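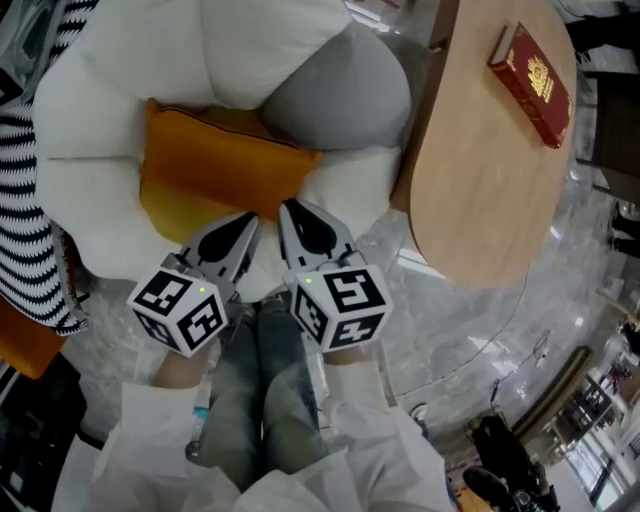 # Lis Hand Gripper, with Clisarham recording kit

The Lis is a two-jaw gripper you hold and work yourself, made for teams who want to teach a robot arm by showing it how a job is done. You carry it into a room, pick things up with it the way you'd want your robot to pick them up, and come home with recordings your learning system can train on. We've been building it at Skilton for a good while now, and the version on sale since January 2022 is the one we're happiest with (the earlier trigger was too stiff, and plenty of you wrote in to say so, thank you!).

We designed it first of all for homes and other lived-in places. Workbench recordings are lovely and tidy, but a policy trained on nothing except a workbench tends to go to pieces the first time it meets a soft armchair with a pillow tucked into it, or a shiny marble floor throwing the ceiling lights back up at the camera. People walk past, somebody has left a book on the table, a cable runs across the floor. You can take the Lis into all of that without moving a robot through anybody's front door.

## What comes in the case

- One Lis gripper with gray jaws and black teardrop pads, already fitted
- Two marker cubes, one for the base of each jaw, with green status lights
- Clisarham head camera and adjustable band
- Spare pads, two pairs
- Charger and a long braided cable
- Printed quick guide, plus a license for the Dumiren sorting software

## How the recording works

The head camera sees what you see, give or take a little tilt. The black-and-white patterns on the cubes tell the software where the gripper is and which way it's turned, and from the two cubes together it works out how far open the jaws are. Each cube carries patterns on several faces, so you can turn your wrists quite a long way over and still have something readable in view.

Hold the gripper from below with both hands while you're getting the feel of it. Most people go to one hand for lighter objects after an hour or so, and that's fine, but two hands give steadier recordings, especially if you're sitting down and reaching out over your knees. Keep your fingers and sleeves below the cubes. A loose cuff creeping up over a pattern is the most common cause of a spoiled recording that we see in support, and a rolled sleeve fixes it.

Before each session, check that both lights are green and hold the gripper out in front of you, jaws slightly apart, until you hear the short tone. Then go ahead and start your first task.

## Getting good examples

Teresa Zieliński, who runs our training days, likes to start new collectors on cushions and throws. Soft things forgive a clumsy approach, and you learn quickly how early to begin closing the jaws. From there she moves people on to books and boxes, then cups, then anything thin and flat, which is the hardest of the lot.

Vary more than you think you need to. Pick the same pillow up from the left, from the right, from standing and from sitting. Let a few go wrong and recover from them, and keep those recordings, they're worth having. Our own starter set has 1000 examples gathered across 12 rooms, and the rooms did more for it than any amount of repeating in one spot would have.

If other people are about, tell them you're recording and ask if they mind. Dumiren can blur faces on import, and we ship it with that setting switched on.

## Specifications

| | |
|---|---|
| Jaws | Two, parallel closing, replaceable pads |
| Tracking | Printed marker cubes, two |
| Storage | 200 recordings before offload, at default quality |
| Pad life | 2000 grasps on household objects |
| Export | Video, gripper pose and jaw opening, time-aligned |

## Questions we get a lot

**Will it match my own robot's gripper?** If yours is a two-jaw type, very likely. Send us a drawing and Witold Borkowska in our fitting shop will look it over and suggest a pad shape.

**Can I use it under bright lights on a glossy floor?** Yes. Choose the "reflective room" setting in Dumiren, which ignores mirrored copies of the markers.

**Can I clean the cubes?** A dry cloth only, please. Alcohol wipes lift the print.

**Do you rent?** We do, by the week, with the same kit and a half-day of training if you'd like it. Write to the Skilton sales desk and let them know what sort of rooms you'll be working in.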